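Facilities and Common Rooms Board > Storage and Furnishings
Topic: Open bins for the soft toy collection – proposed standard

Posted by: I_Nordahl_Sorberg
March 2025

Dear colleagues,

I am writing on behalf of the family room at Sorberg. Our inventory at the close of December listed 68 soft toys, which are at present kept in two fabric sacks and one cupboard. The sacks are difficult to clean and the cupboard door is too heavy for younger children. We propose to replace all three with white plastic bins of the open kind, placed on the low tables during opening hours and moved to the shelf at night.

I would be grateful for the views of other sites before the order is placed. In particular, I would like to know whether an open bin is acceptable under the cleaning schedule and whether the light wooden tables are suitable as a permanent place for it.

Inger Norðdahl
Sorberg, family room

Posted by: lerik_housekeeping
Re: Open bins for the soft toy collection

Thank you for raising this. At Lerik we have used open plastic bins for six years and have had no difficulty with the cleaning schedule. A bin can be emptied, wiped and returned in a few minutes. Our fabric sacks had to be sent out with the laundry and were away for days at a time.

Please do confirm that the bins you order have a handle opening in the side. We purchased a set without one, and staff carried them by the rim until two of the rims split.

Posted by: R.Tangen
Re: Open bins for the soft toy collection

I must respectfully disagree with the proposal. An open bin on a table is an invitation to tip it over. Our site returned to lidded boxes after one winter. With a lid, the toys are kept free of dust and there is a clear signal that playtime has ended. I would also ask whether anyone has considered the table surface. Pale wood marks easily, and a hard plastic base that is pushed back and forth all day will mark it sooner.

Posted by: I_Nordahl_Sorberg
Re: Open bins for the soft toy collection

Thank you both. The bin under consideration does have a slot handle in the side, a rolled rim and slightly rounded corners. I attach two views from our room, the first with the bin on the table and one of the orange toys above it, the second with the pale wood of the tabletop at close range.
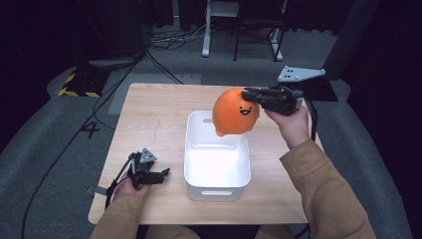
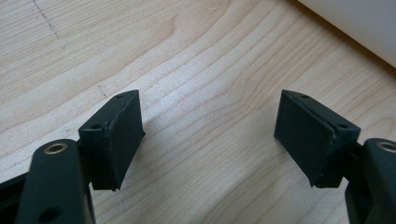

Points on which I request a reply:

1. Table surface. There is already a faint line on the wood to the left of the bin. I cannot say whether it is pencil or a scratch. Is a felt pad under the bin sufficient, or should a mat be required?

2. Size. The round toys, such as the orange one with the smiling face, are soft and can be pressed down a little. The long-eared rabbits are another matter. Should these have a bin of their own?

3. Lids. I note the objection from R.Tangen and would like to hear from sites that have tried both.

Posted by: lerik_housekeeping
Re: Open bins for the soft toy collection

On point 1: felt pads collect crumbs and come loose when the bin is washed. We use a thin rubber mat, cut to the size of the base. If the line on your table is pencil, an ordinary eraser should remove it. Please try this before anyone applies polish.

On point 2: yes, a separate bin. Ours are sorted by size only. Sorting by color or by animal was attempted and did not last the week.

Posted by: brurasero_office
Re: Open bins for the soft toy collection

Brurasero has tried both types. The lidded boxes were tidier in the evening. However, the lids were regularly mislaid, and on one occasion a toy had been put away damp and was not found until the following Monday. We now use open bins during the day and draw a cotton cloth over them at closing. I would recommend this arrangement to any site that is concerned about dust.

With regard to cost, the quotation we received from Nørgaard was 544 for the full set, delivery included. The same set with lids was 50 more.

Posted by: R.Tangen
Re: Open bins for the soft toy collection

The cloth is a reasonable measure and I withdraw my objection as far as dust is concerned. I do not withdraw it with regard to tipping. A bin that stands in the middle of the table, as in the first view, is less of a risk than one near the edge, and I would ask that this be written into the room instructions – otherwise it will drift toward the edge within a day.

I also maintain that gray carpet hides very little. Whatever is tipped out will need to be picked up and brushed before it goes back.

Posted by: I_Nordahl_Sorberg
Re: Open bins for the soft toy collection

Noted with thanks. The instructions will state that the bin is to stand at the center of the table, on a rubber mat, and that it is to be covered with a cloth at closing. The rabbits will have their own bin. I will try the eraser on the table this week.

I would still welcome a reply from any site that washes its soft toys on the premises, as our present arrangement for this ends in the summer.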